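How Hard Is the Water in Prultport? A Soap Lather Study
Year 9 Science Project, Tanwood School 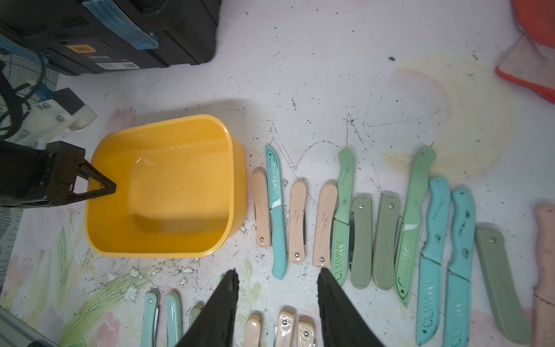

What makes water hard?

Hard water has a lot of dissolved calcium and magnesium in it, mostly picked up as rain soaks down through chalk or limestone. The more of these minerals there are, the more soap you need before you get a proper lather. They also leave the white crust you find inside kettles.

Why we chose this

Our town gets its water from two places. The old streets near the harbour are on the Poirier reservoir, up on the moor, and the newer estates are on the Grirutent borehole, which goes down into chalk. Half our class said their kettles furred up in no time and the other half had no idea what they were on about! We wanted to see if we could measure the difference with nothing fancier than soap solution and a stopper.

What we did

During March we collected 36 samples from kitchen taps, 20 from the borehole side of town and the rest from the reservoir side. Each bottle was rinsed with its own tap water first (we forgot this on the first day and had to go back for those). We put 20 ml of the sample in a boiling tube, added soap solution 1 ml at a time, shook it for eight seconds and stopped when the lather stayed put for half a minute.

What we found

This was the really exciting bit. Reservoir water lathered up after 1 or 2 ml nearly every time, while the borehole samples mostly needed 8 ml or more, and we got through a huge amount of soap. The hardest sample came from a house right beside the pumping station. Working it out against our standard solution gave roughly 266 mg per litre as calcium carbonate, which counts as hard.

We boiled some borehole water too, let it cool and tested it again. It needed much less soap, so a good part of the hardness must be the temporary kind.

Problems

Deciding when a lather has "stayed put" is tricky, and two of us kept disagreeing. Shaking by hand isn't very even either. One reservoir sample came out far too hard and we think the label was swapped, but we left it in the results table all the same.

Next time

We'd love to try rainwater, and to test the same tap every week through a whole term to see if wet weather changes anything.

Handed in April 28, 2022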